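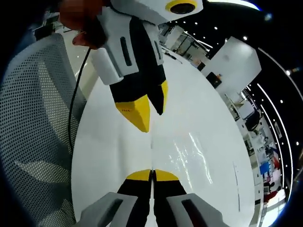
Two hand-held grippers over a white table, fingers tipped in yellow.

Can a robot clear my table yet?
Slowly, if it's your table and your plates. Move it next door and I'd keep a sponge handy.

But the Plumenus video looked great?
It ran 24 seconds. Ask how many takes they threw out.

What about folding laundry?
Towels, sometimes. Ntombi Engelbrecht sat through 7 shirts at a Futham demo and would have redone most of them.

Is the shop floor any better?
For the same part in the same spot, yes. For a mixed bin, keep your people.

Should I put down a deposit?
No.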